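My walk-round checklist for buying a flat to let in Gresden, with comments

Jan 18, 2026

I bought my second rental flat last July, on the Rillberg side of town, and I took this list round with me on my phone. It's grown a bit every viewing! The comments under each point are mine, from the flat I ended up with and the ones I walked away from. Tick, cross or question mark, and then write something, even if it's only "smells odd".

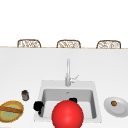
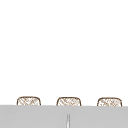
Worktop height, two views, both with plain white behind

BEFORE YOU GO IN

1. Outside walls and roof line
Look from across the road as well as from the pavement. I ticked this one. There was a patch of newer render by the downpipe, and the agent said it was from an old leak, so I asked for the invoice (got it two weeks later, after three emails).

2. Front door, entry phone, lighting on the stairs
Question mark. The entry phone buzzed but I couldn't hear a word through it. The stair lights are on a timer that gives up between the second and third floors, and I've since had a new timer put in through the building managers, Vumow. They were fine about it once I found the right form.

3. Post boxes and noticeboard
Read the noticeboard, all of it. Mine had a letter about lift repairs that hadn't come up in any of the paperwork, and my share came to 910 euros. I'd have bought anyway but I did get a bit off the price for it.

INSIDE

4. Electrics
Ask when the fuse board was last tested and by whom. Mine had a sticker so faded I couldn't read the year. Cross. I paid for a full test before signing and two circuits needed work. If the seller won't let an electrician in, I'd leave it there and go and see something else.

5. Smoke alarms
Press every single one. Bedrooms, hallway, and anywhere people have to pass through to get out. One in my flat was just a plastic shell with nothing inside it, which gave me a proper shock. All replaced now, and I write the fitting date on the side in marker pen.

6. Heating and hot water
Turn it on at the start of the viewing and leave it running while you do everything else. Then go back and feel each radiator top and bottom. I ticked this apart from the small bedroom, where it was cold at the bottom (sludge, as I found out). Ask for the last two heating bills too, the real ones and not the estimate on the advert.

7. Taps, drains and the bit under the sink
Run hot and cold together, full on, then crouch down with a torch. Feel along the joints with a tissue, it shows drips much better than fingers do. I got a tick in the kitchen and a question mark in the bathroom, where the basin took ages to empty.

8. Windows
Open and shut all of them, and that includes the one behind the sofa that they'd rather you didn't bother with. Check the handles lock, especially on upper floors if you might let to a family. One handle came off in my hand. I put it on the sill and carried on.

9. Damp
Corners, behind wardrobes, round the window frames. I borrowed a meter for this and I'm still not sure I was using it properly, so don't treat the number as gospel. My nose did more of the work. Tick, but I went back on a rainy day to make certain.

10. Floors
Walk the edges of each room in flat shoes. Mine creaks near the balcony door and it's stayed that way.

SHARED PARTS

11. Cellar and bike room
Check your cellar space is the one on the plan! Mine had somebody else's skis in it. Sorted before completion, in writing.

12. Escape route
Walk it. Are the doors free, do they open without a key, is there a pram or a stack of boxes in the way? Question mark from me, as the back door stuck badly and needed a shoulder.

13. The building's repair fund
Not strictly something you inspect, but I keep it here so I don't forget. Get the minutes of the last three owners' meetings. A flat I liked on Murín Street had almost nothing in the pot and a roof to pay for, so that was that.

WHAT IT COST ME TO PUT RIGHT

Electrics 2,000 euros, alarms and window handles and the radiator roughly 1,000, and the rest was plumbing and a locksmith. The whole lot came to 3,667 euros, without the lift. I'd put aside less than that, so do leave yourself some room.

Next round: the same list again in July, with the tenants' say-so, starting with the back door.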